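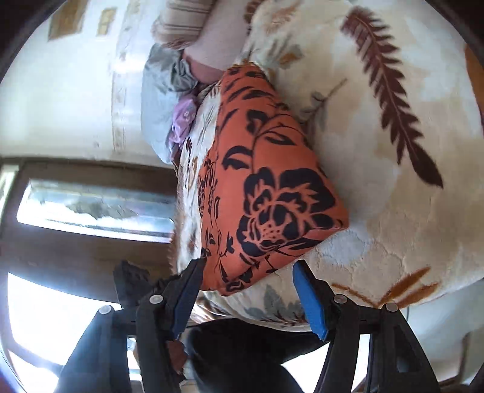 ## Dressing a bed with a plush blanket and one cushion

These steps cover a heavy fleece or plush blanket laid over a made bed or a sofa, finished with a single printed cushion. The same method is used in both guest rooms at Karnside.

### Before you start

- Close the window if the blanket has been airing beside it.
- Check the care label on the blanket. Ours, 200 cm on the long side, is washed at 30 °C and must not be ironed.
- Take the cushion off and put it on a chair.

### Laying the blanket

1. Shake the blanket out lengthways and lay it pile side up.
2. Find the direction of the pile by running a flat hand over it. It should lie smooth towards the foot of the bed.
3. Line up one long edge first, then pull the opposite edge across. Pull from the hem. Gripping the pile leaves marks.
4. Check the pattern. Large leaf motifs show a twist sooner than a plain fabric does. If a long stem or spine bends where it should run straight, lift that area and lay it again.
5. Smooth from the centre outwards. Leave 2 cm clear of the floor on each side.

A 200 cm blanket may measure less after its first few washes. The one in the back room is now 198 cm, and step 5 still works.

### Placing the cushion

1. Hold the cushion by two opposite corners and shake it until the filling is even.
2. Push the filling into the corners with your fingertips. Flat corners make a square cushion look wedge-shaped.
3. Set it down at an angle, one corner pointing towards the foot.
4. To adjust it, take the lower corner and turn the whole cushion. Dragging it will ruck the blanket underneath.

### Colour

A strong print, such as black flowers on orange, needs a pale ground. Cream works. Rust or brown in the blanket pattern will tie in with the orange, and a little grey does no harm.

Corrections to Freya Furnival, please. Last checked in September.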